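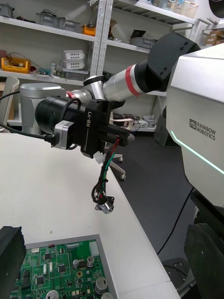 4.2 Changes to the test bench

Before the trial, technicians at the Gornum repair shop tested returned control boards by hand. One person seated the board, plugged in the power lead, ran the check and logged the result. The arm took over the plugging and unplugging in May. The technicians kept the fault finding and the final sign-off.

Over the study period the bench handled 749 boards. Of these, 612 went through without a person touching a connector. Most of the remainder were stopped by the technician on duty - usually at the approach to the socket, where a small error in angle matters most.

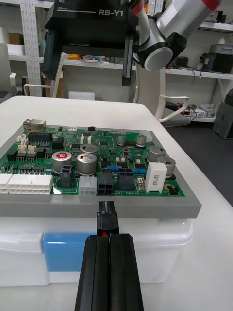
Figure 3. Power plug held just short of the four-pin socket at the front edge of the board.

Corresponding author: research engineer, Sfeir Institute for Work Studies

The technicians described the change mainly in terms of attention. Hand plugging had been tiring on the fingers but left them free to talk. Watching the arm was easier on the hands and harder to break away from. Two asked to rotate off the bench at midday, and the shop agreed. 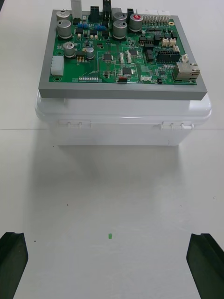 Job content shifted more than headcount did. No positions were cut, but setup work grew, and it went to the senior staff first. They now decide how each board is presented to the arm. A raised board in a gray frame, with clear table in front of it, gives the fingers room to open before the approach, and staff came to treat that open space as part of the setup. Junior staff said they had fewer chances to handle boards - a concern we return to in Section 5.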